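Print | E-mail

I have finally gone through the riding breeches, and what a long afternoon that was! The old Loletti pair still fits, bless it, though the knee grips have gone shiny and the left one is lifting at the seam. I wore them to my first clinic at Brunton and I can't quite put them in the bag – so back in the drawer they went.
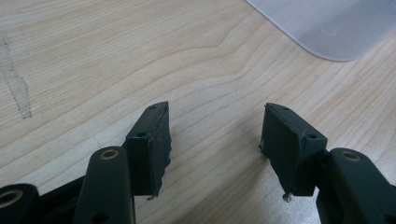

Berkham, June 27, 2026

Merle Tamihana rang after supper and we talked show shirts for ages. She wants the long sleeves for November (sensible woman) and I want the short ones now, in navy, with the soft collar. We settled on 5 between us, and she'll collect them from Stunside on her way over. I still have to sew a button on the gray jacket before bed.

Recent entries
Gloves, again
A new girth for the mare
Washing the winter rugs

Contact | Copyright | Back to top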